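Foam Letter Sets Return to Makori Library After Summer Sort

The children's room at the Makori branch library has its foam letters back. The sets went off the shelf in August, when staff found that most of the trays had been mixed together and several letters were missing.

Hjørdis Åberg, who runs the early reading hour, spent two afternoons a week going through them. Letters with torn edges or bite marks were thrown out. The rest were washed in the staff sink and put back by color – blue, orange, red and yellow – in clear trays that stack on top of each other. 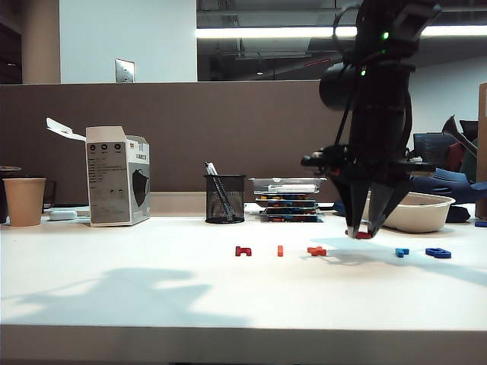

Replacement pieces came from Grimell, a school supply shop on Tistance Road, which gave the library a discount on an order of 200. They are a little thicker than the old ones, Åberg said, but the children have not seemed to mind.

"The small letters go missing first," she said. "We get them back in coat pockets, or under the radiator."

Families may use the letters at the tables whenever the children's room is open. Trays can also be borrowed for two weeks on an adult card, with a limit of one per household. A lost letter costs nothing, but borrowers are asked to tell the desk which one it was so the tray can be filled again.

The reading hour is for children up to age 5. Sign-up is at the front desk.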